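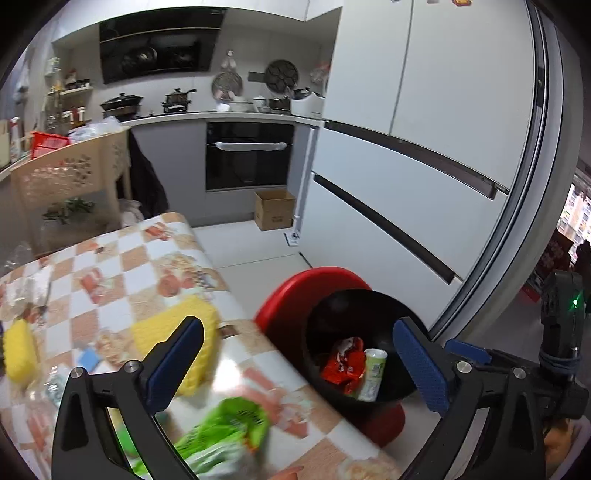 Berkex weitet die Sammlung von Lernbeispielen für sein Greifsystem auf private Küchen aus. Wie das Unternehmen mitteilt, liegen aus der ersten Phase 3642 Aufnahmen vor, 873 davon stammen aus bewohnten Haushalten in Varneck. Der Rest entstand in einer Versuchsküche am Firmensitz in Flidbridge.

Aufgezeichnet wird mit einem Greifer, den eine Person in der Hand führt. Er hat zwei schwarze Arme mit dunkelblauen Fingerpolstern. Zu den Aufgaben gehören das Abräumen von Tischen, das Einsammeln von Verpackungen und Dosen in Schüsseln sowie der Umgang mit Schwämmen, Flaschen und Plastiktüten. Tüten gelten bei Berkex als besonders schwierig, weil sie bei jedem Griff die Form ändern.

Die Haushalte werden gebeten, vor einem Termin nicht aufzuräumen. Töpfe bleiben auf dem Herd, Tischdecken auf dem Tisch. In der Versuchsküche seien die Abläufe zu gleichförmig gewesen, heißt es in der Mitteilung. Das Modell habe dort gute Werte erreicht, in fremden Räumen aber häufig danebengegriffen.

Ein Termin dauert in der Regel 2 Stunden. Die Teilnehmer erhalten eine Aufwandsentschädigung, deren Höhe Berkex nicht nennt. Aufnahmen, auf denen Gesichter oder Briefe zu erkennen sind, werden nach Angaben der Firma vor der Auswertung aussortiert.

Im Februar soll die Sammlung in Lyons fortgesetzt werden. Dort sucht Berkex noch Wohnungen mit kleinen Küchen.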